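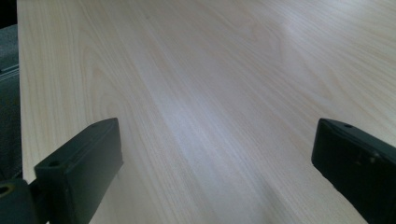
식탁 상판 무늬, 원목인지 무늬목인지 필름인지 봐주실 분

가구/목공 게시판 > 질문

결무늬초보
중고로 큰 식탁을 하나 들였습니다. 판매자는 물푸레 원목이라고 했는데 영수증이나 설명서는 없고, 제품명이 Prata라는 것만 들었습니다. 밝은 베이지색이고 결은 길이 방향으로 쭉 뻗어 있는데 군데군데 산 모양으로 휘는 무늬가 있습니다. 창 쪽에서 낮게 보면 가운데가 희끗하게 번들거립니다.
궁금한 건 두 가지입니다.
1. 원목인지 무늬목인지 아니면 인쇄된 필름인지
2. 오일을 발라도 되는지
아이가 숙제도 하고 밥도 먹는 식탁이라 물컵 자국이 걱정돼서 미리 마감을 해두고 싶습니다. 오일은 Brulum 것을 이미 사놓았습니다. 700ml짜리입니다.

톱밥모음
오일부터 바르지 마세요. 무늬목이나 필름 위에 코팅이 되어 있으면 오일이 안 먹고 표면에 남아서 끈적거립니다. 닦아내느라 고생합니다.
원목인지 보려면 마구리를 봐야 합니다. 상판 짧은 쪽 끝 단면에 윗면 결이 그대로 이어져서 나이테 단면이 보이면 원목입니다. 윗면하고 상관없는 줄무늬가 띠처럼 둘러져 있으면 무늬목이나 시트에 엣지 붙인 겁니다.

느린대패
산 모양 무늬는 널결로 켠 나무에서 나오는 거라 원목에도 있고 무늬목에도 있습니다. 그것만으로는 구분 안 됩니다. 필름도 그 무늬를 그대로 인쇄합니다.
다만 필름은 같은 무늬가 반복되는 경우가 많습니다. 특이한 모양을 하나 정해놓고 상판 전체에서 똑같은 게 또 있는지 찾아보세요.

Ngozi Chukwu
저도 밝은 색 큰 식탁을 쓰는데 판매자가 원목이라고 했던 것이 무늬목이었습니다. 쓰는 데는 아무 문제 없습니다. 원목은 겨울에 난방 틀면 휘기도 하는데 제 건 4월에 사서 지금까지 평평합니다. 가격을 원목 값으로 주신 게 아니라면 크게 신경 안 쓰셔도 될 것 같습니다.

합판싫어
신경 써야죠. 원목이라고 하고 팔았으면 원목이어야 합니다. 무늬목은 한 번 찍히면 속이 드러나고 사포질도 못 합니다. 원목은 10년 쓰고 갈아내면 새것 됩니다.

톱밥모음
@합판싫어 무늬목도 두께에 따라 가볍게 사포질은 됩니다. 얇은 건 못 하지만 전부 못 한다고 하면 틀린 말입니다. 그리고 원목 식탁 집에서 직접 갈아내는 분 별로 없습니다.

합판싫어
저는 갈았습니다. 두께도 모르는 무늬목에 사포 대라는 말이 더 위험합니다.

톱밥모음
대라고 한 적 없습니다. 종류 확인이 먼저라고 썼습니다.

결무늬초보
답변 감사합니다. 마구리를 봤는데 잘 모르겠습니다. 짧은 쪽 끝에도 줄무늬가 가로로 나 있고, 나이테처럼 둥근 선은 안 보입니다. 모서리에서 윗면 결이 끊기고 옆면은 따로 시작하는 느낌입니다. 무늬 반복은 삼십 분 정도 찾아봤는데 똑같은 건 못 찾았습니다.

느린대패
그러면 무늬목 쪽으로 기웁니다. 마구리에 둥근 선이 없고 결이 안 이어지면 원목 판재일 가능성은 낮습니다. 반복이 안 보이는 걸로 필름이 아니라고 단정할 수는 없는데, 손톱 끝으로 결과 직각 방향으로 살살 긁어보세요. 진짜 나무면 대개 미세하게 걸리는 느낌이 있습니다. 요즘은 엠보가 들어간 필름도 있어서 이것도 참고만 하세요.
밑면도 보세요. 상판 아래는 마감을 덜 하는 경우가 많아서 나사 구멍 안쪽을 보면 속재가 보입니다. 가루 뭉친 것처럼 생겼으면 MDF나 파티클보드입니다.

Bello Babalola
수종도 물푸레인지 확실하지 않습니다. 물푸레는 보통 결이 굵고 색 차이가 더 뚜렷합니다. 밝은 색에 결이 가늘면 단풍나무나 옅은 참나무 무늬목도 비슷하게 나옵니다. 게시판에서 색만 보고 맞추는 건 어렵습니다.
희끗하게 번들거리는 건 반광 코팅에 창 빛이 비치면 원래 그렇습니다. 하자는 아닙니다. 보는 위치를 옮겼을 때 번들거리는 자리도 따라 움직이면 반사이고, 한자리에 계속 있으면 백화나 열 자국일 수 있습니다.

결무늬초보
자리 옮기니까 따라 움직입니다. 반사가 맞는 것 같습니다.
밑면도 손전등으로 봤습니다. 다리 고정하는 나사 옆에 안 쓰는 구멍이 있는데 안쪽이 갈색 가루 뭉친 모양입니다. 결은 없습니다. 손톱으로 긁으면 윗면은 아주 약하게 걸립니다.

느린대패
MDF에 무늬목으로 보입니다. 코팅 여부는 안 쓰는 구석에 물 한 방울 떨어뜨리고 10분 두세요. 동그랗게 맺힌 채로 있고 닦았을 때 색 변화가 없으면 코팅된 겁니다. 스며들거나 진해지면 바로 닦으시고요.

Ngozi Chukwu
저는 코팅된 무늬목에 투명 매트를 깔았다가 매트 밑에 습기가 차서 자국이 났습니다. 그 뒤로는 매트를 치우고 컵받침만 씁니다. 뜨거운 냄비는 꼭 받침 두시고, 세제는 물에 많이 풀어서 쓰세요.

합판싫어
판매자한테 연락하세요. 원목이라고 적은 판매글 캡처 있으면 일부 환불 요구할 수 있습니다.

결무늬초보
물방울은 그대로 맺혀 있고 닦으니 흔적 없습니다. 코팅된 걸로 알겠습니다. 오일은 안 바르고 Gerneck 벤치에 쓰려고 합니다. 그건 마구리에 나이테가 보입니다.
판매자한테는 물어봤는데 본인도 전 주인한테 그렇게 들었다고 합니다. 싸게 산 거라 환불은 말 안 했습니다.

합판싫어
그렇게 넘어가니까 다들 원목이라고 올리는 겁니다.

Bello Babalola
벤치에 바르실 때 오일은 얇게 두 번 바르고 매번 남는 건 천으로 닦아내세요. 오일 묻은 천은 뭉쳐서 버리면 자연 발화할 수 있으니 물에 적셔서 펴 말린 다음 버리셔야 합니다.

결무늬초보
천 얘기는 몰랐습니다. 감사합니다. 벤치 앉는 면에 예전 왁스가 남아 있는 것 같은데 그건 따로 글 올리겠습니다.

조회 2879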